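**Teaching a two-arm setup to sort toy bricks by hand: how many demonstrations?**

Posted by Dorota Żak

We have two small arms on one table and want them to take stuck-together bricks apart and put each piece in a tray with compartments. I drive both arms by remote control from a pair of leader arms. After 27 recordings the policy reaches for a brick and then hovers.
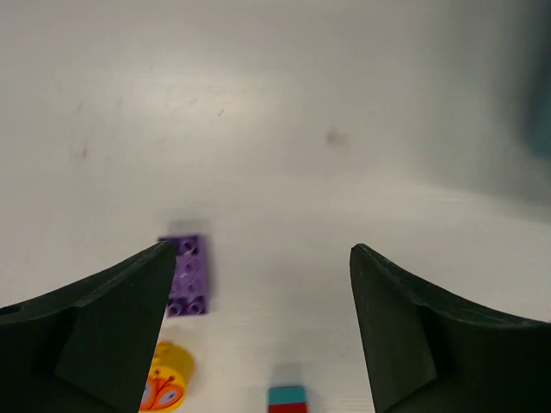
My grip on the leader handles is a bit jerky, so I may be teaching it the hovering myself. Do I record more, or throw these away and start again?

**Saulius Lūse**

Watch your recordings back before you add any. Delete every one where you paused over a brick to think. I did this on the Skirkard set in January and 7 of mine had to go.

Start with the wrist views, where a pause is easy to spot.
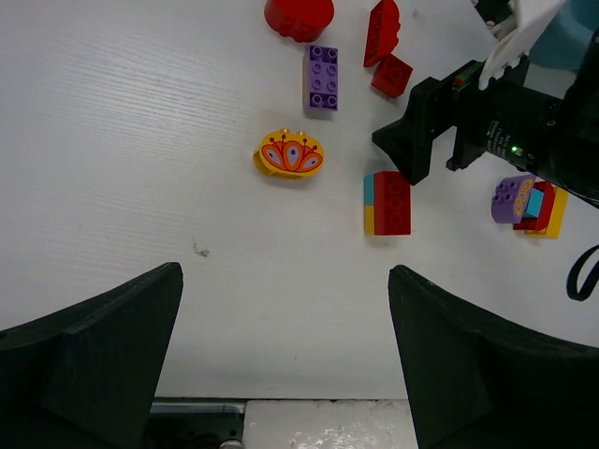
Should both arms move at the same time? Only when one is holding and the other is pulling. For the rest, park one arm and move the other.

Then do it in this order:

1. Practise the run without recording until it feels dull.
2. Scatter the bricks differently each time, but leave the tray where it is.

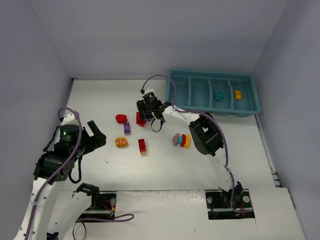
3. Record in batches of 5 and take a break between them.

**Innes Urquhart**

More data. We have 1,635 at Plimosside and it works fine.

**Ott Jõgi**

Agree with Saulius. Also decide which brick you go for first and stick to it. If you pick a stack one time and a loose plate the next, it can't tell what you want. 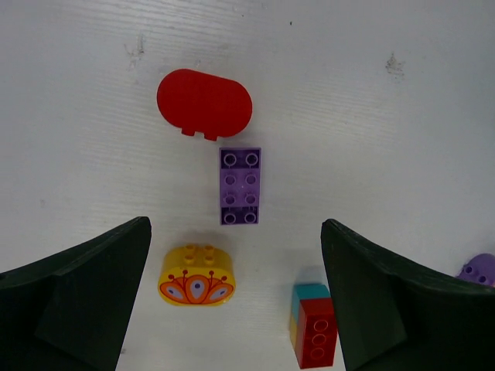 *Wrist view, with the brick stack between the fingers.*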